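Replacement Plastic Parts: Frequently Asked Questions
Zanetti Spares, Etbridge workshop. Last revised 8th January.

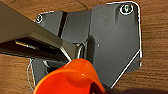

A dark gray plastic part with two circular holes, on a wooden surface.

Ordering

How do I identify the part I need?
Start with the model plate on the appliance. The part number for covers, brackets and housings is the model number followed by a suffix, and the suffix is listed in the exploded drawing for that model. If the plate is missing or unreadable, send us the overall length and width of the old part, the diameter of each hole, and the distance between hole centers. Measurements in millimeters are preferred. Inches are accepted if given to three decimal places.

Can you match a part from a photo alone?
Sometimes. A photo is enough to narrow the choice to a family of parts. It is not enough to tell apart two revisions of the same bracket where only the hole spacing changed. Place a ruler flat beside the part and shoot from directly overhead.

Do you make parts for models that are out of production?
Yes, if we hold the drawing or can measure an original. The Breder and Huvley ranges are fully covered. For anything else, write to Noemi Gatti at the parts desk before ordering. Drawing up a new part carries a one-time charge, quoted in advance.

Is there a minimum order?
No. Price breaks start at 200 pieces of the same part number. Mixed part numbers do not count toward a price break.

Materials

What plastics do you use?
ABS for indoor covers and housings, ASA for anything exposed to sunlight, and glass-filled nylon for brackets that carry load. The material is printed on the bag label. We do not substitute one for another without written agreement.

Will the color match my old part?
It will match the original color specification. Plastic that has been in use for years shifts in shade, and light grays and whites shift the most, so a new part next to an old one may look different. This is not treated as a defect. Customers who care about the match usually replace the visible panels as a set.

Can the parts be painted?
ABS and ASA, yes. Scuff with fine abrasive, wipe with isopropyl alcohol, and use a primer rated for plastics. Nylon takes paint poorly and we do not recommend it. Keep paint out of screw holes and off mating faces.

What temperatures can they handle?
ABS covers are rated for continuous use up to 80 °C. Nylon brackets go higher, but the limit depends on load, so ask. Do not put any of our parts in a dishwasher.

Fitting

What screws should I use?
Reuse the original screws if the threads are clean. Otherwise use thread-forming screws for plastic, in the length given in the drawing. Machine screws and wood screws will split the boss.

How tight should they be?
Seat the screw by hand, then turn it no more than a quarter turn further. When putting a screw back into a hole that already has threads, turn it backward first until it drops into the existing thread — cutting a second thread weakens the hole considerably.

The new part does not sit flat. What is wrong?
Check for leftover adhesive, paint or broken fragments on the mounting face. Next, loosen all screws, press the part into position, and tighten in a diagonal order. If a gap remains, measure it at the widest point and contact Amedeo Leone in technical support with the bag label number. Do not heat the part to reshape it.

Can a cracked part be glued?
A cover can, as a short-term repair. Solvent cement works on ABS. A cracked load-bearing bracket should be replaced. Gluing nylon is not worthwhile.

Shipping and returns

How long does delivery take?
Stock parts leave Etbridge within 3 working days. Parts made to order take some 5 weeks. Orders placed in the last half of December are processed in January.

Can I return a part I ordered by mistake?
Yes, if it has not been fitted. Thread marks in a screw hole count as fitting. Made-to-order parts are not returnable unless they are outside tolerance.

What tolerance do you work to?
The general tolerance is stated on each drawing. Hole positions are held tighter than outside edges. Inspection reports are available on request for trade orders and are signed by Renzo Ruggiero.

Do you take old parts for recycling?
ABS and ASA only, clean, with screws, inserts and foam strips removed. Glass-filled nylon is not accepted. Mark the box RETURNS — MATERIAL so that it is not booked in as a warranty claim.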